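Staltilari opens renovated workshop hall on Brulska street

8th April

Staltilari, the furniture and fittings firm, is pleased to inform that its workshop hall on Brulska street is again open for work. The renovation was started in August and was made together with the building company Baird. The hall has 278 square metres and is now one open space, without the inside walls which divided it before. 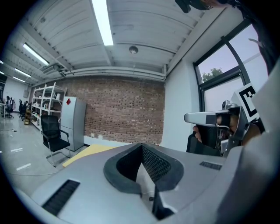 The old brick wall was a reason why we chose this building, and we wished to keep it. Baird has cleaned the bricks and repaired the joints between them. The corrugated ceiling was painted in white, and new tube lights were put under it, so that people can work comfortably also in the dark months. The pipes were left open to the eye, as this makes later repairs more simple.

Shelving and a cabinet stand along the brick wall, so the middle of the hall stays free for bigger work. The round table is from our own Plollance series.

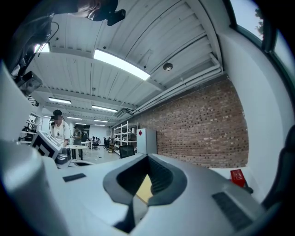 Visits and rental

The hall can be visited by neighbours and by small firms from the district. Groups of up to 10 persons are welcome, and a visit takes two hours. Places for work can be rented by the month. Please write to the Staltilari office before you come, and tell us which kind of work you would like to do.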